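How to Set Up a Humidity Logger in a Storage Room

Updated 10/7/26, for the Huvel stick-type loggers and most things shaped like them.
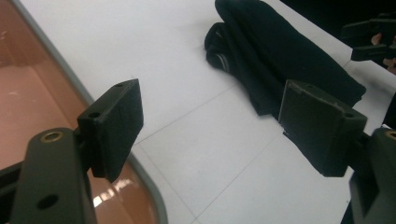 Where should the logger go?

Hang it at chest height on an inside wall, away from vents, windows and the door. A logger taped to a vent will give you an excellent record of the vent.

Before you hang it, plug it into the computer and open Zetura, the setup program. Set the clock first. The logger wakes up believing whatever time it last heard, and a July reading stamped as midnight on New Year's Day is no help to anyone.

Next, pick an interval. The default is 2 seconds, presumably for people storing thunderstorms. Change it to 14 minutes. Rooms are slow, and the memory will last a lot longer.

Now the alarm. For paper and cardboard I set the high limit at 55 percent and leave the low limit off. Add a delay of 19 minutes or the thing will complain every time somebody props the door open with a box.

Click Save, wait for the green light to blink twice, and then unplug. If you unplug first, the settings go nowhere and the logger carries on with the old ones — no warning, no beep.

Press and hold the button until the light changes. Let go. Leave it in the room overnight before you trust a single number, as it still remembers the warmth of your hand and your desk.

To read it back, plug it in and choose Download, then Export. Save a copy before you clear the memory. Clear sits right next to Export in the menu, and Zetura does not ask if you're sure.

Change the battery when the red light starts blinking on its own. The cover opens with a coin.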